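Saria Cold Brew Keg System
Sold by Godano Drinks Supply

Item 2083
In stock, ships in November

I've been making cold coffee at home for longer than I care to admit, mostly in jars with a dish towel stretched over the top, and the Saria is the first piece of equipment I've stocked in the shop that I also paid full price for myself. It's a small stainless keg with a long mesh filter that drops down the middle. You fill the filter with coarse grounds, top the keg up with water, close the lid and put it in the fridge overnight. In the morning you pull the filter, screw the tap on and you're pouring!

The keg holds 128 ounces. I fill the filter with 336 grams of coffee for a strong concentrate that I cut with water or milk, and 200 grams if I want to drink it straight from the tap. Both amounts are printed on the card in the box (I helped write the card, so blame me if you disagree). Start there and move up or down a little with each batch until you like it.

What I like most is the filter. Most of the ones I tried before this had a coarse weave and left a layer of sludge at the bottom of the glass. This one is fine enough that I get a clean cup from a medium-coarse grind, and it rinses out under the faucet in a minute or so. If you grind very fine it will drain slowly, and you'll be standing at the sink holding it for a while — I've done it, it's boring.

The lid has a silicone gasket and three clamps. It keeps fridge smells out, which matters more than you'd think if there's half an onion in there. The tap is the same thread as the one on the older Onico keg, so if you already own one of those you can swap parts back and forth. I do this all the time.
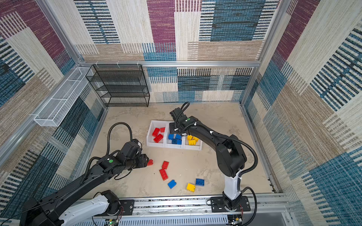 Mine has been going every week since spring and the only thing I've replaced is the gasket, wrote Voyle Coffee Cart in a review on our order page, adding that the concentrate held its flavor for nine days in their fridge and that they'd like a bigger size.

A bigger size is coming, I hope! Godano has asked for one and I'll put it on this page when there's a price. For now, a few carts and small cafes just buy two and keep one steeping while the other is on tap, and that seems to work fine for them.

What you get in the box

Keg with lid and clamps
Mesh filter, 314 stainless
Tap with drip collar
Spare gasket
Cleaning brush
Recipe card

Cleaning

Everything except the tap can go in the dishwasher. The tap comes apart by hand into four pieces, and I soak mine in warm water with a spoonful of baking soda every couple of weeks. Let the gasket dry all the way before you put the lid back on or it gets a funny smell. Don't use steel wool on the filter.

Can I use it for tea or beer?

Tea, yes, and it's great. I do a black tea with orange peel in the summer, eight hours in the fridge, no sugar. Beer, no. The keg isn't rated for pressure, so please don't ferment in it or hook it up to gas. If you want nitro coffee on tap, look at the Onico pressure keg instead, it costs more but it's built for that.

Shipping and returns

Orders in by 2 p.m. go out the same day once the November batch lands. Returns are fine for 30 days as long as you haven't brewed in it. If something shows up dented or a clamp is bent, send me a note with your order number and I'll get a new part in the mail — you don't have to send the old one back.

Also fits: Onico tap wrench, Saria travel sleeve, Godano coarse grind bags (pack of six)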